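Virel Print Files – README
Maintained by Siu-fong Poon for the Felluldale print room
Last revised: September 9, 2026

This folder holds the printable parts issued by the Felluldale and Viltbridge print rooms, with the settings used for each. Please read the notes on material before sending anything to a machine.
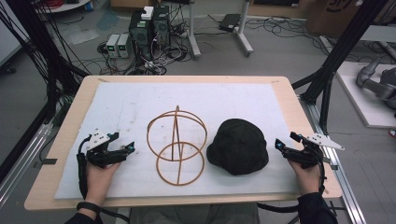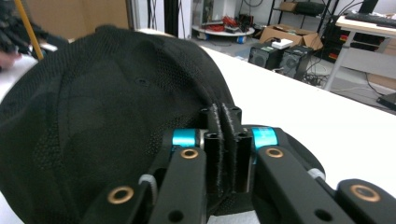
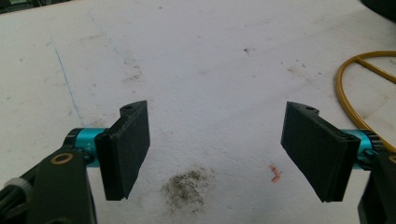
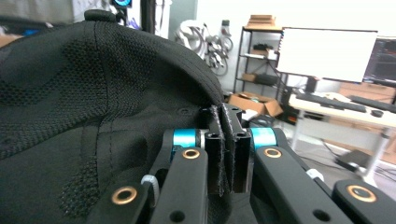

Black cap and hand-held gripper: first, second and fourth pictures.

Contents
parts/ – model files, one per part
settings/ – slicer profiles for the Chang printers
notes/ – print logs from both sites

Versions
Version 3 replaces version 2 in full. The hinge bracket was redrawn in July after the earlier one split along the layer lines at Viltbridge. Files from version 2 should be deleted and not mixed with the present set.

Settings
Brackets and clips are to be printed flat, with 3 outer walls. Supports are required only for parts 10 and 11. Visor frames should be left on the bed until it has cooled – early removal bends the longer arms.

Known limits
No part in this folder has been tested as certified protective equipment, and none should be supplied as such. Part 11 has been printed at Felluldale only. Logs from Viltbridge before version 2 are incomplete.

Use and corrections
Files may be copied and altered for non-commercial work, provided this README is kept with them. Corrections should be sent to Siu-fong Poon, quoting the part number and version.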